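3.2 Choosing and costing the end effectors

The station budget had to cover one arm, its cameras and a set of hands and grippers for everyday tabletop objects. We wrote the purchase plan from the task list and left the catalog for later. The list included packaged drinks and snacks, fruit, a peeler, a plate and several cans, and each item was checked against the opening and reach of the hardware on offer.
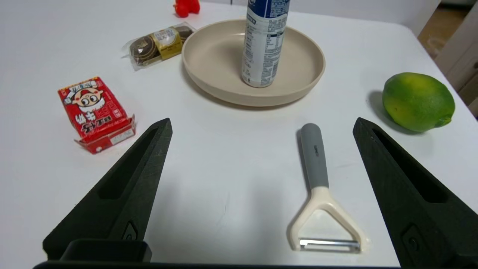 Figure 2. Two-finger gripper over a white tabletop with mixed household items, wrist view.

Two quotes were received, one from Nodard and one from Kendero. Kendero's unit price was lower, but its lead time was 22 weeks against 14 for Nodard, and the grant closed its equipment line on 10th November. We ordered from Nodard. Spare fingers were entered as a consumable — they wear, and a broken pair can stop work for days if none is on the shelf. 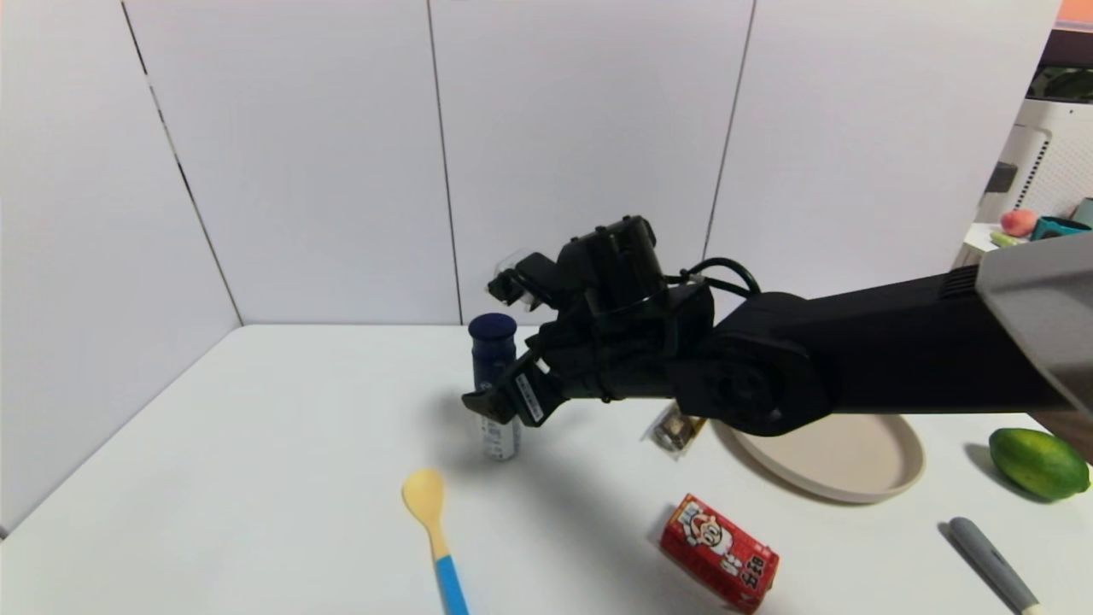
Oratile Ngcobo

A hand with several jointed fingers costs more to buy and more to keep running than a two-finger gripper. Each added joint is another part to service, and cables routed outside the hand need to be checked and replaced on a schedule. We put the service contract with Modise in the first-year budget for this reason. Training time for staff went under labor.

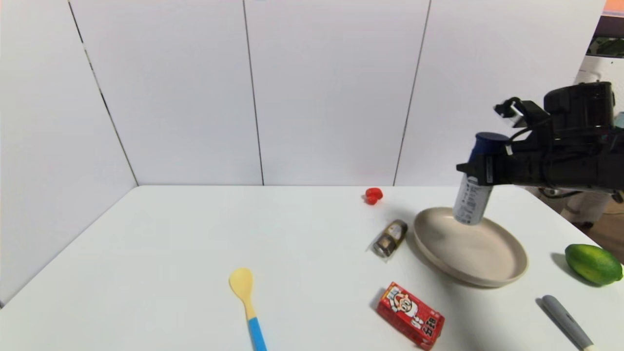

Objects were the smallest line in the plan and the one we set too low. Cartons get crushed, fruit has to be replaced, and labels change between batches, so a test set bought once does not stay the same. We now reserve money for objects every quarter and buy cans and cartons by the case through Carkedia. Table panels and lighting were charged to the room and are left out of the totals in Section 3.3.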